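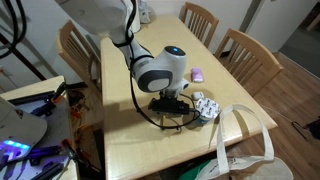
Ticket opened 12/09/2024. The Furketti Awards replay on Odik keeps dying on me just as Niilo Kallio walks up to collect Best Single. Sound carries on, picture freezes, then I get error 168 and I'm back at the menu. I'm watching at the dining table, where the white tub with the little red figures on it lives, and the wifi is fine there – over 600 on the speed test!

Tried so far: signing out, signing in, reinstalling, a different browser. Same freeze every time.

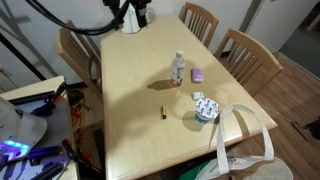
The dining table and its wooden chairs.

Update: Prakash Varma from your help team asked me to turn subtitles off. That got me three minutes further (hooray, I saw the speech) and then it froze again on Helmi Väisänen's face, mid-boo.

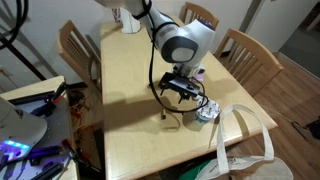

He also wanted to know if other shows do it. They don't. The Drastholm concert played right through, encore and all, so I reckon it's this one video. 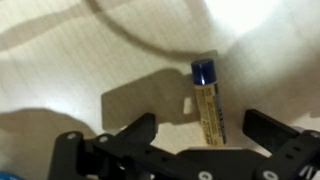
Update 2: the telly app does the same thing, so it's not my laptop. The remote was being slow as well, so I put fresh batteries in. It takes AA, the size with the blue top there, and the menus are quicker now, but error 168 is still with us. Could someone upload the replay again, please?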